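夹爪不松手

星期一早上，石田佳奈子（Kanako Ishida）把事故记录又读了一遍，还是不知道该在“原因”一栏写什么。

记录很短。下午四点多，铺床机Vondik在Flutwood疗养院的二层换床单，右夹爪夹住布角以后没有松开。程序已经走到下一步，手臂往回收，布绷直了，把床头柜上的水杯扫到地上。护工去拉布，布没拉出来，她的手腕被带着往前拖了一段，撞在床栏上。急停是另一个人按的。手腕没有骨折，肿了三天。

厂里停了18台机器，等一个说法。

电机没有问题，压力传感器也没有问题。埃利克姆·阿梅加希把夹爪拆开装上，装上又拆开，最后在桌上摊了一块布，说硬件能查的都查了。佳奈子只好回头去查动作数据。Vondik的手是跟人学的，人拿着一对手持夹爪铺床，机器照着学。那批数据录了一个多月，地点是厂房后面一间旧宿舍。

她拿了钥匙，下午就过去了。门一推就开，没有锁。床还在，纸箱也还在。
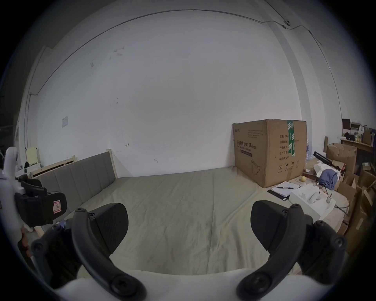

旧宿舍。夹爪张开，床上铺着床单。

埃夸·艾杜比她先到，正在给夹爪换电池。录数据那一个多月，大部分动作是埃夸做的。她说她记得那间屋子的每一样东西，连纸箱上的字都背得出来，医用防护口罩，有效期两年。

“你想看哪一段？”埃夸问。

“拉角。”

“拉角有好几种拉法。”

“都做一遍。”

埃夸把蓝布抖开，两只手各拿一把夹爪，站到床尾。佳奈子拿着本子站在墙边。起初她什么也没看出来。埃夸的动作很熟，夹住，拉过来，压平，换手。一条边做完，她绕到另一侧，又是夹住，拉过来，压平。布皱的地方她会停一下，用指垫在上面蹭两下再走。

做到第三遍，佳奈子让她停。

“右手刚才什么时候松的？”

埃夸想了想，说：“布到位了就松。”

“你怎么知道到位了？”

“手上有感觉。布一紧，我就知道了。”

“要是没紧呢？”

“那就再拉一点。”

佳奈子把这句话记下来，在下面画了一道线。她让埃夸再做，这次慢一些，每松一次就出声报一下。埃夸照做了。屋里很安静，只听见她隔一会儿说一声“松”。

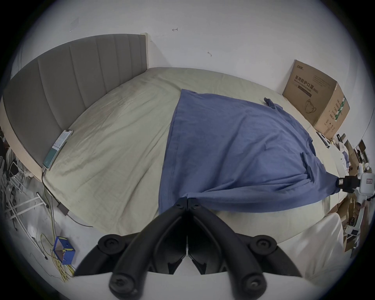 奎西·伍姆贝后来在工作群里留了一段话，说他早就觉得松手的时机不对，去年冬天在Grurkaser的样机上也碰到过，布被什么东西钩住，夹爪就一直等，等不到那一下紧，或者紧得太早，它又当成还没拉够。他当时写了邮件，没有人回。他还说，要是这次只改一个阈值就让机器回去上班，他不签字。

佳奈子看到这段话的时候是晚上九点，她还在宿舍里。她没有回复，先去翻了那封邮件。邮件是真的，收件人里有她。她那阵子在忙Aryee的验收，邮件上标着已读。

她坐在床沿上，把整件事从头想了一遍。

埃夸铺床的时候，布从来没有被别人拉过。床是空床，没有病人，没有护工伸手过来帮忙。布上的力只有一个来源，就是她自己。力大了，她知道是自己拉大的，到了那个程度就松。Vondik学到的也是这个。可是在Flutwood，布的一头被床栏的卡扣钩住了，护工又在旁边往外扯。机器手上的力忽大忽小，和它学过的哪一种都不像。它没有学过放弃，就继续夹着，然后按时间把手臂收了回去。

这样一来，传感器没有坏，电机没有坏，埃夸的动作也没有错。录数据的时候少了一个人。

第二天她把这些讲给于盖特·博伊丘克听。于盖特管安全，听完只问了一句，护工的手为什么会在那里。

“她看见布卡住了，想帮忙。”

“手册上怎么写的？”

“写的是机器运行时不要靠近。”

“那她为什么靠近？”

佳奈子说，因为病人等着上床。换一张床单，机器要走大约30分钟，卡住一次要多等一轮。护工都会伸手，她在疗养院看了一上午，人人都伸手。

于盖特没有再问。她在表格上把“人员违规”那一格划掉，改成了别的。她写字很用力，佳奈子坐在对面也看得见笔迹，写的是“可预见的介入”。

改动分了两部分。第一部分埃利克姆做，手臂回收之前必须确认夹爪已经张开，没有张开就停在原地，不许按时间往下走。这件事他一个下午就写完了，写完以后脸色不大好，说这一条本来就该有。另外还加了一个限制，布上的力方向一变，夹爪立刻松开，宁可床单掉在地上。

第二部分要慢得多。她们得回到那间宿舍，重新录。埃夸拿着两把夹爪，佳奈子站在床的另一边当护工。埃夸拉角，她就伸手去拽，有时候早，有时候晚，有时候拽住了忽然放开。头一天埃夸很不习惯，佳奈子一拽，她就下意识地往回抢。

“你松开。”佳奈子说。

“我知道。”埃夸说，可是下一遍她又抢了。

她们把抢的那些都单独放到一边，不删，标上记号。到傍晚，埃夸松得快了。她说手上的感觉变了，从前是等布紧，现在是布一不对劲就想放。

六月，头一台机器回到Flutwood。佳奈子跟着去了，站在走廊里看。上次受伤的护工也在，手腕上早就没有护具了。Vondik夹住布角往床尾拉，拉到一半，护工伸手按住了布的另一头，像是要试试它。

夹爪张开了。床单滑下去一半，搭在床栏上。

机器停在那里等。护工看了它一会儿，弯腰把床单捡起来，自己铺好了那一角。

佳奈子在记录上写了时间，下午两点十分，然后在“原因”一栏里补上了那封邮件的日期。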